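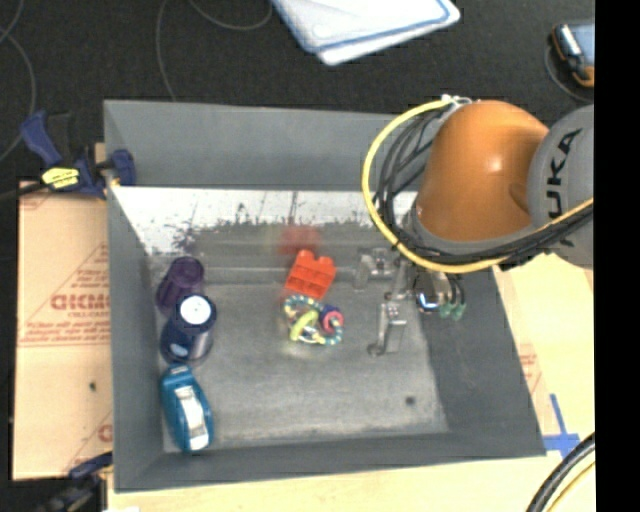
Trevor Li preguntó en la última llamada si la celda se para por culpa del robot o por culpa de los cables, y que lo quería por escrito antes de soltar el segundo tramo. Respuesta corta: por los cables. La larga va a continuación.

Compartir (4) · Comentarios (2)

Proyecto Animer, informe de avance para Merneck
21 de julio de 2022

Estado general: celda en marcha. El brazo KUKA coge y suelta objetos pequeños en el cajón gris, turnos completos con parada a mediodía. Desde el informe anterior 1.170 agarres registrados. El objetivo del periodo era más alto, no hemos llegado. Las paradas se han comido la diferencia, detalle abajo.

Paradas
41 en el periodo. De ellas 25 por pérdida de señal en la pinza. El resto repartido: objeto atascado contra la pared del cajón, dedo que toca fondo, dos o tres que no supimos clasificar y están en el registro como "otras". El controlador no ha fallado ni una vez.

La pérdida de señal nos tuvo despistados bastante tiempo. Cambiamos un conector, luego la tarjeta de entradas, nada. Al final era el mazo negro: con la muñeca girada a tope y el brazo metido hasta el fondo, tiraba de un hilo ya medio roto dentro de la funda. Con el brazo arriba medía perfecto. Por eso no lo veíamos en el banco.

Lo que se ha hecho
- Hilo sustituido y mazo rehecho entero en ese tramo.
- Recorrido nuevo: el mazo va por dentro de la vuelta del cable amarillo, los dos con lazo amplio por el lado de la articulación naranja. Sobra cable a propósito.
- Bridas en lo alto del lazo. Apretadas a mano, sin herramienta. Las anteriores estaban tan apretadas que marcaban la funda.
- Giro de muñeca limitado por software en el lado malo. Perdemos algo de alcance en una esquina del cajón, asumible.

Desde el cambio, cero paradas por señal. Son pocos días, no lo doy por cerrado.

Cajón
Se movía. Poco, pero cada roce del dedo contra la pared lo desplazaba y la calibración dejaba de valer a las pocas horas. Ahora sujeto con sargentos en el lado izquierdo. La cinta azul de la mesa, junto a la esquina, es la referencia: si el cajón no coincide con la cruz no se arranca. Está puesto en la hoja de turno, Chu la ha revisado y faltaba el paso de comprobar el apriete, ya añadido.
La pintura de la franja blanca del extremo está muy gastada. No afecta al agarre. La cámara la ve distinta según la luz y a veces da un contorno falso, hemos recortado la zona en la máscara y de momento aguanta. Repintar, pendiente. Prioridad baja.

Pinza
Dedo largo: la punta en gancho coge bien lo que tiene borde. El bloque de juguete, sin problema por los tetones. La anilla de cuentas es otra historia, se queda pegada al suelo o sube de lado y se suelta a mitad de recorido. Se deja en el juego de prueba igualmente. Quitar lo difícil nos subiría la cifra y no serviría de nada.
Los tornillos de la placa se aflojan. Reapriete cada 20 horas de funcionamiento, con fijador medio. Antes se hacía "cuando se oía", así nos fue.

Repuestos
Taltetti entregó las bridas y la funda pero no los conectores, que siguen sin fecha. Tenemos un juego usado que salió bueno en la prueba de continuidad. Si cae el que está montado paramos el tiempo que se tarde en cambiarlo, una mañana. Si caen los dos, paramos de verdad. Pedimos a Merneck permiso para comprar a otro proveedor aunque salga algo más caro, necesitamos respuesta pronto.

Gasto
Dentro de lo previsto salvo la tarjeta de entradas, que compramos y al final no hacía falta. Queda como repuesto. Va en la partida de mantenimiento, factura adjunta en el envío anterior.

Pendiente
- Prueba larga con la muñeca en el límite nuevo, registrando señal todo el rato.
- Revisar la funda del mazo y hacer fotos en cada parada de mediodía.
- Repetir la calibración completa con el cajón ya sujeto. La que hay es de antes de los sargentos.
- Terminar de clasificar las paradas "otras" (los datos están, falta sentarse).
- Plan de mantenimiento en limpio. Borrador ya hecho, la versión buena para diciembre con el informe final.

Para Trevor: el desglose parada por parada va en la hoja de cálculo, pestaña 2. Las columnas de la derecha son notas nuestras y estan sin ordenar, no hace falta leerlas.

Contacto: equipo Animer, mantenimiento de celda | © 2022 Animer | Volver arriba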